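Kaltville Local History Office

The office collects, describes and lends material on the settlement and later history of Kaltville and the river district as far as Nodport. It was set up to prepare the town's anniversary program and was kept on afterward as a permanent service. It runs the reading room, the traveling exhibits and the school packets.

## What we hold

The collection is arranged in 146 series. Most are paper: township minutes, plat books, ferry accounts, school registers and church bulletins. The remainder are photographs, sound recordings and maps. Each series has a finding aid that gives its dates, extent, source and any limits on use. Finding aids are kept in the reading room and can be sent by email on request.

Original documents do not leave the building. Copies may be made for private study at the desk. Copies for print or broadcast need a signed form, and the credit line must name the series and folder.
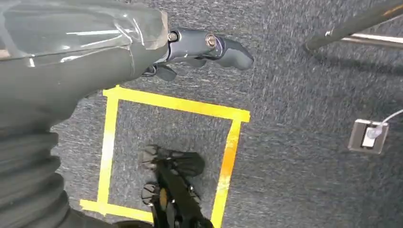 ## Traveling exhibits

There are 4 exhibits in circulation. Each consists of printed panels, a handling box and a short guide for the host.

- **Before the Bridge:** crossings at Nodport and the ferry trade
- **Lã:** the wool mill, its workers and its Portuguese-speaking households
- **Lines on Paper:** surveys, claims and boundary disputes
- **The Warkico Road:** freight, mail and tolls

A host site needs a dry, lockable room with at least 900 square feet of floor space. Loans run for one month. The host pays for transport in both directions and reports damage in writing when the panels are returned. The schedule for the coming year is drawn up in September, and requests received after that are placed on a waiting list.

## Schools

Packets are written for grades 4 through 8. Each holds facsimile documents, a transcript, a map sheet and a page of background for the teacher. The print run is 1000 per title. Schools in the district receive theirs free of charge, and others pay the cost of printing and postage.

Two packets have been revised. The ferry packet now uses the full toll table, and the mill packet prints wage sheets in both languages.

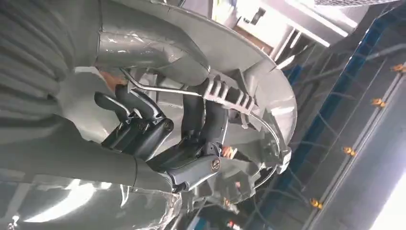

Remedios Moya wrote to us after using the mill packet that "the wage sheets did more than the textbook chapter, but the map needs a scale bar and the older street names." Both changes will be made in the next printing.

## Corrections and donations

Corrections to published material should cite the page and the source relied on. Offers of documents are reviewed against the collecting policy before anything is accepted. Please do not mail originals without writing first.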